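Robots and chores: your questions, my best answers

I've been writing about home and workshop robots from my spare room for a while now, and the same questions land in my inbox over and over. So I've put them on one page. Last tidied up 15/08/2020.

Can I buy a robot that does the housework yet?

Bits of it, yes! You can buy one that hoovers and one that mows, and both do a decent job as long as you pick up your socks first. What you can't buy is one machine that does the lot. Folding, washing up, putting the shopping away, making a bed with a duvet on it – all still yours, I'm afraid.

Why is folding a towel harder than welding a car?

A car door turns up in the same spot, the same way round, all day long. A towel never lands the same way twice, and it changes shape the moment you touch it. I once sat through 22 minutes of a demo machine (the firm was called Kornis, lovely people) trying to find the corner of a flannel. I was cheering by the end.

So what are they any good at?

Hard things with flat sides, mostly. Boxes, tins, blocks. If the arm can get a finger on either side and the thing doesn't squash, you're in with a chance. Stacking is a favourite practice job, and so is anything that involves a set place on a table, like laying cutlery or sorting parts into spots.

What does the practice look like?

Plainer than people expect. Toy-sized cubes, a whiteboard laid flat, a bit of marker pen.

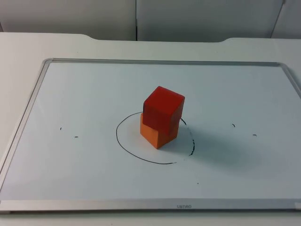
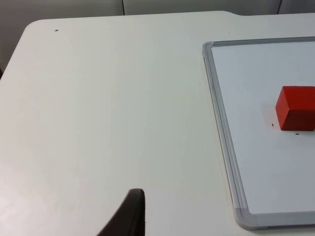
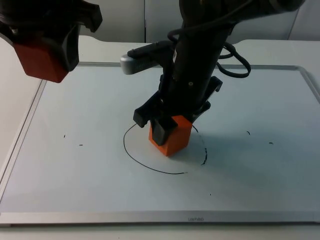

Ludmila Matoušek wrote in to say I'm far too kind about blocks. Her view is that a cube is the easiest thing in the world to hold and that she'll be impressed when an arm can put away a wet colander and a lid that doesn't match anything. She also reckons I should stop saying "yet" as if there were a date attached. Fair enough, Ludmila, though I'm keeping the "yet". Lids and colanders are a horrible test and I'd love to see more people try them.

Is putting one cube on another really worth anybody's time?

I think so. To do it you have to find the first one, pick up the second, line them up, let go gently and get your fingers out of the way without knocking the whole lot over. That's most of what you do when you put a mug on a shelf. And a bit wonky still counts in my book – my own mugs aren't exactly on parade.

Would two arms be better than one?

For a lot of chores, yes. Try opening a jar with one hand. The trouble is that two arms can bump into each other, so there's more to work out before either of them moves.

What about small workshops?

Closer than homes, I'd say. Šťastný, a little joinery I visited last November, had an arm loading 50 pegs into a tray over and over, and the staff were glad to be shot of the job. They still did the sanding by hand.

Will you review the Grorkosard kitchen arm?

If they ever send me one! I've asked six times.

Can I send you a question?

Please do, there's a form at the foot of the page. I do read them all, but I'm slow in the summer.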